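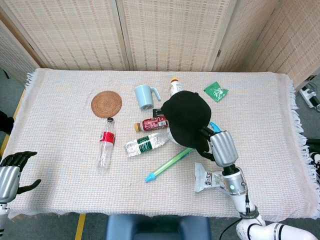
09/04/2019. Tablecloth trial, second wash. The cloth from Granel is back on the long table after the wash and I want to write down the condition before I forget it. The weave stayed flat in the middle and the pastel grid is still faint but I can follow it with the eye. The fringe is the part I worried about, and it hangs well enough on the left and on the right side. What I don't like is how the table is used at the moment. There is a black baseball cap in the middle, with bottles lying next to it and under it, and only one round rattan coaster for everything. The light blue mug stands directly on the cloth. For a cloth this pale it is a risk, and I ask everybody to take a coaster from the cupboard before putting a mug on it. We have five of them, so there is no need to fight.

Shrinkage. I measured the cloth on the cutting table before the wash and again after pressing. In the length it lost 2 cm, in the width I could not find a difference that I trust. The supplier sheet says nothing on shrinkage, only "wash with care". I wrote to them and wait for the answer. The Fematum sample in the drawer lost more than this, but it was washed hotter by mistake, so the two should not be compared. I repeat this because in the last summary they were put in the same table.

Fringe. The knots are done by hand or they look so, the distance between them is not regular. After the first wash I combed the fringe when it was still damp and this gave a good result. After the second wash I combed it dry, and some threads came out in the comb. So: comb it damp, with the wide comb, from the end of the thread up to the knot. I put the lost threads in an envelope and the envelope is in folder 3317 together with the swatches.

Stains. For the next step I want to put real stains and not the ones from the kit. Coffee, black tea, and something sweet and colored, for example a soft drink. I would like to have one corner for each, and the fourth corner stays clean as the control. Please do not use the middle of the cloth for this, I need it for the abrasion later — the machine at Halotdale is booked for September and they want a clean piece. They run it to 1000 cycles and then they look under the glass. If the grid lines are gone by then, I think we should say to Granel that the color is only on the surface of the yarn.

Pressing. Medium heat, from the back side, with a thin cotton between. I tried steam on one edge and the weave moved a little, the grid lines got wavy there. It went better after I pulled it straight by hand and let it lie for one night. I will not steam again.

The folding divider behind the table. I looked at it today also, as long as I was there. The beige woven panels have kept their shape, and the Bouzid people asked if we can clean such a thing in one piece. My opinion is no. The lattice holds dust in every small opening and a wet cloth only pushes it deeper. Soft brush first, then vacuum with the brush head on the lowest power. I did not test this yet, it is only how I would begin.

To do:
Take the bottles and the cap off the cloth before the stain test and shake it outside.
Mark the corners with basting thread, one color for each stain.
Ask for a second cloth from the same roll. If they have no more of it, then we cut the test pieces from the short end and I redo the hem.
Copy the numbers from this page to the shared sheet — I forgot it last time.

Open question, does the finish make the cloth push water away a little? A drop I put with the pipette near the hem stayed round for some seconds before it went in. Before the wash I did not try it, unfortunately.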